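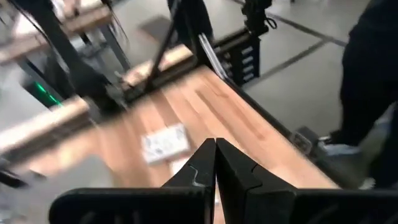

Packing the bag took longer than the outing did, one parent in the Walgate group wrote in March, and by the time everyone had shoes on the baby needed changing again.

Figure 3. Light wooden tabletop with darker strips.

4.2 Getting out of the door

Entries like this were common. The 30 families kept a written diary for 18 weeks and logged 1,484 outings between them, most of them short trips to a park, a store or a relative's home. We asked parents to note when they started getting ready and when they left. Many also wrote down what held them up, although the form did not ask for it.

Lost shoes and last-minute diaper changes came up most often. Families with two or more children under five reported longer delays than families with one, but the gap narrowed on mornings when the older child had preschool. Several parents put this down to having a fixed time to leave. Weather was mentioned less than we expected, even in the coldest weeks.

Five families in the Nukik group stopped recording start times partway through the study. Their outings are kept in the total and left out of the delay figures. We coded the remaining entries using the Tóth scheme, with one added category for arguments over coats.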